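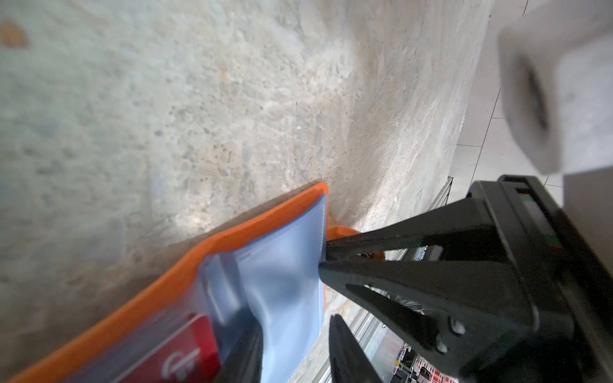
Search this site
Go

I have carried too many cards for years. When we moved to Momwood last September I had a library card from the old town, two cards from the swimming pool in Butville, and a stamp card from the Gashaw bakery, which closed long ago. All of them lived together in one fat leather purse, and at the till I was always the person who holds up the queue.

So one evening I emptied everything and made two heaps — cards I use every week, and cards I keep only from habit. The second heap was much bigger. I cut the expired ones with scissors and put the rest in an envelope in the desk drawer.

For the weekly cards I like a holder with clear pockets. I can see the card without pulling it out, and a bright border is easy to find at the bottom of a bag. The plastic becomes creased with time, but this does not disturb me. I push each card down until it sits flat, and I close the holder only after that.
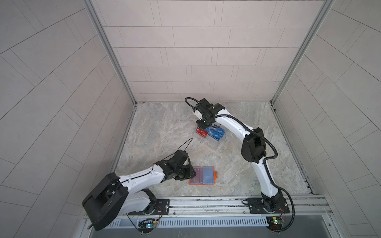

Sorting is easier when the place is right. At home I used to do it on the bed, and small cards went under the blanket. Now I prefer a hard, light surface where a card shows at once. A floor like this one, light grey with marble-like veins, is good for it, and an orange tray stands out on it very well. I bought a tray for my own desk at Brirkier, and my keys go in it too.

Next I want to do the receipts. There is a shoebox of them and I am a little afraid of it.

Contact | Copyright, all texts by the author | Back to top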